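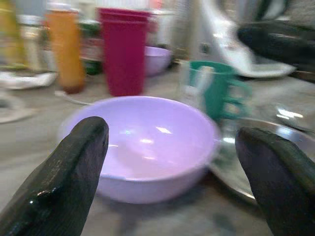

So you've got a study you think people in government ought to read, and it's sitting in a journal where they never will. Been there! My first policy brief ran to 3,302 words and had a methods section. My department head at the time, Harish Nautiyal, handed it back with one line circled (the useful one, on the second-to-last page) and told me to start from that.

Start with the ask. Before you open a blank file, finish this sentence on a sticky note: "I want this office to..." Mine for the Flatov river project was "I want this office to share its gauge readings with the two countries downstream." If you can't finish the sentence, you have a summary, and that's fine, but send it to a different person.

Next, find out who handles the subject. Don't write to the minister. Look for the desk officer or the science adviser's staff, and check whether your topic sits under environment, trade or foreign affairs. Water sharing turned out to be all of them, so I made the same brief with three different opening paragraphs. Took me most of a Saturday and I'd do it again.

Then write it, two pages tops:

First paragraph: the problem and the ask, in words you'd use on the phone.
Middle: your evidence. Pick one chart. I had 2,152 readings from 40 stations and showed a single line.
After that: what it costs, who pays, and who will object. Put the objection in yourself – they'll hear it anyway.
End: your name, a phone number you pick up, and a link to the full paper.

Say how sure you are in plain language. "We're confident about the trend, less so about the timing" works a lot better than an interval in brackets. Save the interval for the paper.

Now give it to someone outside your field. Eilif Sandberg reads mine (he used to draft treaty language, so he's brutal about the word "should"). Ask your reader to tell you the ask from memory the next morning. If they get it wrong, go back to paragraph one.

Send it as a PDF with a two-line email, then wait 6 working days before you follow up. When you do call, offer a 15-minute chat and have the brief open in front of you.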